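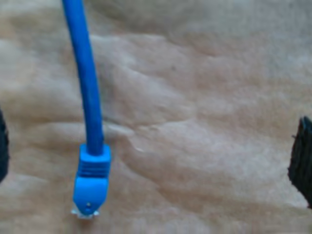 A former student told us she had read the lesson at her church for years and never once been asked whether anyone in the back could hear it. She came to the first evening of the fall course expecting to be taught how to pronounce Nebuchadnezzar. That is in the course, but it comes late.

About the Hinton School of Lay Reading

We teach people to read Scripture aloud in worship. Most of our students are already on a reading schedule at their home church, and some have just been asked and are nervous about it. We are not tied to one denomination. Students use the translation their own congregation uses, and the teacher works from that.

The school began as a reading group that met on Narutov Street after the evening service. When other churches started sending people, we wrote down what we were teaching and set up a regular course. A total of 248 people have finished it.

What we teach

The main course runs for seven evenings. The first three are spent on short passages, mostly from the Psalms and the Gospels. After that we move to the letters of Paul, where a sentence can run on for half a page and the reader has to decide where to breathe. The last evening is a full service of readings, and families are welcome - please let the office know how many are coming.

Classes are kept to 21 students so that everyone reads at every meeting. Each person gets comments from the teacher and from one other student. We ask that comments be about the reading and leave doctrine for another time.

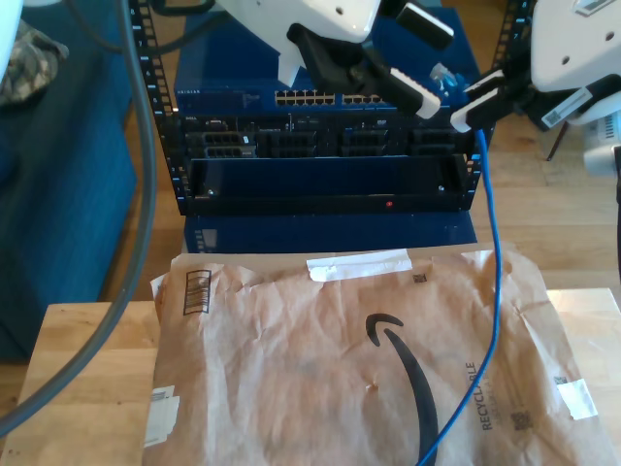
A padded mailer on a wooden tabletop

The Muli Plan

Students who finish the course may go on to the Muli Plan, a one-year list of passages to practice at home. It covers the parts that readers tend to be handed without warning: genealogies, lists of towns, the measurements of the temple. There is no test. You read a passage aloud on your own, mark the places where you stumbled, and read it again the next day.

Where we meet

Classes are held in the Jamo Room, on the ground floor. The side door is open half an hour before class. There are no steps at that entrance, and large-print copies of all the readings are kept inside. Students who want to practice with a microphone should ask ahead of time.

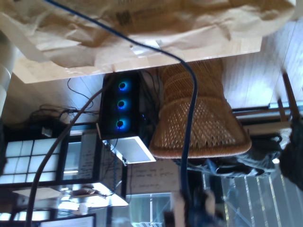 School Newsletter, Vol. 7, No. 3

Fees and enrollment

The fee covers the workbook and is the same for everyone. Churches sending more than one reader may pay together. Fall enrollment closes in November, and we keep a waiting list for the spring.

Page last updated 8 February 2020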